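Urnevholm Wipe-Clean Tablecloth, Two Months In

I bought the Urnevholm cloth in the 60-inch square because our old cotton one had to be washed every few days and never dried flat. It comes folded in a paper sleeve from Lisel, with no instructions apart from a line about keeping hot pans off it.

The fold lines were the first problem. I left the cloth on the table overnight and most of them dropped out, but the two deepest creases took until the weekend. A hair dryer on low helped with the last one. The underside has a thin fleece backing that grips well on a varnished table and slides a little on glass.

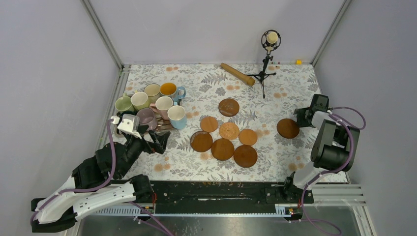
Pattern matters more than I expected. My first cloth was plain cream and it showed every crumb and every ring. Gray leaves and ferns on white, with small orange-tan flowers among them, are a much easier thing to live with, and mugs can stand on a print like that without the table looking cluttered. If you are choosing between plain and printed, get printed.

Cleaning is simple. Coffee and tomato sauce wipe off with a damp cloth. Turmeric doesn't, at least not all of it. Nazanin Kazemi suggested a paste of baking soda and water, left on for up to 2 hours, and that took the stain down to a faint yellow mark. Ballpoint ink stayed put.

The hem is the weak point. It is a single row of stitching, and one corner has started to pull. The Trarnton cloth I had before was double stitched and cost a little less, but it smelled of plastic for weeks. 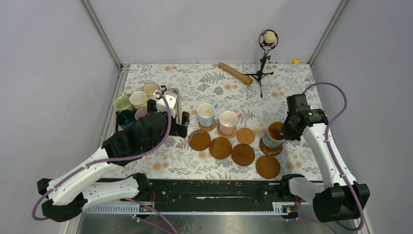

Leaves, ferns and peach-orange blossoms on a pale ground.

I would buy it again in a print, and I would check the corners before throwing the sleeve away.

Reviewed by Forough Zarei

Recent reviews
Bagheri enamel teapot
Trarnton folding drying rack
Lisel linen napkins, set of 2
Cork trivets compared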